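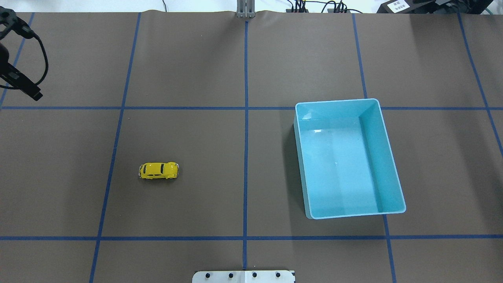 Figure 2. Work surface with taped grid, toy car and light blue bin.

3.2 Surface layout and item placement

All sorting trials used a flat tabletop covered in dark paper and divided into large rectangular cells with blue tape. The paper was replaced when creases or adhesive residue became visible. Tape lines were laid by hand against a steel rule, and the layout was checked by Callum Paterson at the start of each block.

Each trial paired one small toy with one plastic bin. In the arrangement of Figure 2, a yellow die-cast car and the bin are on opposite sides of the central tape line. Start positions were recorded by cell only; orientation within the cell was left free. An item touching a tape line was assigned to the cell containing the larger part of its body.

The full set comprised 500 trials. Of these, 43 were excluded under the criteria used in the earlier Clemeddale study, 37 of them for a start cell that did not match the trial sheet. The remaining exclusions were for lifted tape. Excluded trials were not repeated. Bin position was varied between blocks and held constant within a block, so that item location could be analyzed separately.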